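The tablecloth came back out in May

I put the green cloth away at the end of last summer and then forgot which drawer it was in. It was not with the other linens. It was under the spare pillowcases in the hall closet, folded in quarters, with a packet of moth sachets on top that had lost their smell a long time ago.

I bought it in Morkholm, in one of those shops that sells fabric by the roll in front and finished goods in the back. It was the last one they had in that color. The tag said seafoam, the receipt said mint, and my sister says it is plain light green. I have two other tablecloths, a white one that I am afraid to use and a checked one that has a burn mark from a casserole dish. The green one is what goes on the table from spring until the weather turns.

Getting it to lie flat is the annoying part. I don't own a table pad, so anything the cloth does shows. If the fold has been sitting in it for months, a shake and a smoothing with the palm of your hand will not get rid of it. I have tried the following over the years.

A spray bottle and patience. You mist the crease, pull the cloth tight and leave it overnight. This works on small wrinkles near the edges. It does not do much for a real fold line.

Ironing on the table. I did this once, with a bath towel underneath, and left a pale ring in the finish about the size of a saucer. My husband noticed it before I had unplugged the iron. I don't do that anymore.

Ironing on the board. This is the right way and I dislike it, as the cloth is much bigger than the board and the part you have finished slides onto the floor and picks up whatever is down there. I put a clean sheet on the floor first now.

The dryer with a damp washcloth. Fifteen minutes on low. Fine for the little wrinkles, useless for the long ones, and you have to take it out the minute it stops.

On Sunday I skipped all of it and just spread the cloth out. I wanted to see how bad it was before I got the board out from behind the washing machine.

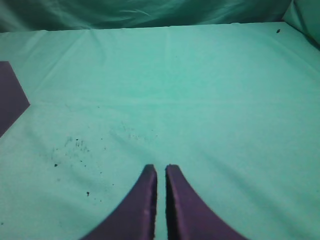

Anwara Debnath wrote in after the last linen post to say that the fold line is a storage problem and ironing only puts it off. She hasn't folded a tablecloth in years. Hers go on a cardboard tube from the fabric store, rolled with the right side out and tied loosely with a strip of old sheet, and the only thing she does in spring is unroll them. Her one warning was to wrap the tube in tissue first, as bare cardboard left a yellow stripe on a white cloth of hers.

I like this idea and I have the tube. What I don't have is a place for something that long. The hall closet is too shallow, and under the bed is where the suitcases live. I measured the space on top of the bedroom wardrobe and it would fit if it went in at an angle, so that may be where it ends up in the fall.

For now there is one crease straight across and some thin slanting ones. The light picks them up more than I'd like. Once there are plates down you mostly see the plates, and I have decided I can live with it until the next wash. The color has held up well - I was expecting it to have faded more along the folds.

Some notes for my own use, mostly so I can find them next year:

It gets washed on cool, by itself. I put it in with a navy towel once and was lucky.

Line drying beats the dryer if there is no wind. Hang it over two lines instead of one, so the middle doesn't get a new crease where the old one was. Pull the hems straight while it is still damp.

No fabric softener. It made water bead up on the surface, and then I couldn't get a tea stain to take up any soap at all. That took 3 washes to undo.

Iron from the middle out, on the wrong side. Stop before it is completely dry and lay it on the table to finish.

And write down which closet. I have put a piece of masking tape inside the linen drawer that says GREEN CLOTH - HALL, which my sister thinks is silly, but she isn't the one who spent Saturday evening taking everything off five shelves.

Next on the list are the napkins. I have a stack that sort of goes with the green and a stack that doesn't, and somehow the ones that don't are in much better shape. I might dye the bad ones. If anybody has dyed cotton napkins in a washing machine and still had a usable machine afterward, I would like to hear how you cleaned it.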